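Skomura two-arm table kit, one school year in

Rating: 5 out of 5, with a couple of grumbles

I mentor the robotics club at Prellthorpe, and we've had the Skomura two-arm setup since December. Short version: the kids love it, I love it, and we have to be chased out of the room at closing time.

A bit of background. Our old trainer was a single Ilel arm that could stack blocks and not much else. The club wanted to enter the tabletop class at the Michailidis student meet, where both arms have to share one job, so we saved up 2657 dollars in bake sales and parent donations, and a grant covered the rest. Thanasis Sfakianakis, who teaches shop down the hall, helped us hang the arms overhead. Best decision we made! You get the whole table to work on, and you don't have a base sitting right where you want to put your parts.

The grippers are what won me over. They're plain two-finger ones, and I expected them to crush anything thinner than a block. But once the students had spent an evening on the grip settings, they were picking up cups by the rim (the rim!) and asking what else they could try. Now they raid the kitchen drawer for anything with an odd shape. Dowels are great practice, and so is anything made of skinny sticks. 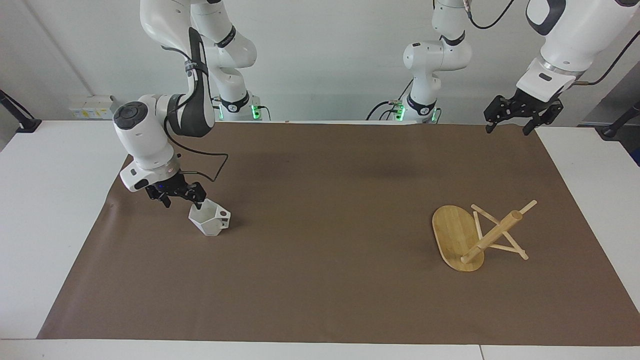

Right arm on cup duty, left arm up over the far side. Bamboo board, stick stand and dowel still on the mat.

Get a roll of brown paper for the table, by the way. It's cheap, it keeps small parts from sliding, and you can scribble start positions right on it. We went through 100 feet of it by spring and I'd buy it again tomorrow.

The software is friendly enough that our seventh graders had a pick and place routine going on their first afternoon. The older ones have logged over 400 practice runs and are still finding new menus.

Grumbles: the cables. They're long, they loop everywhere, and you need to plan your moves so an elbow doesn't snag one. The manual is also thin on using both arms together, so expect some trial and error (our group thought that was the fun part).

If your club has outgrown block stacking and can find the ceiling space, go for it. We're already saving for spare fingertips.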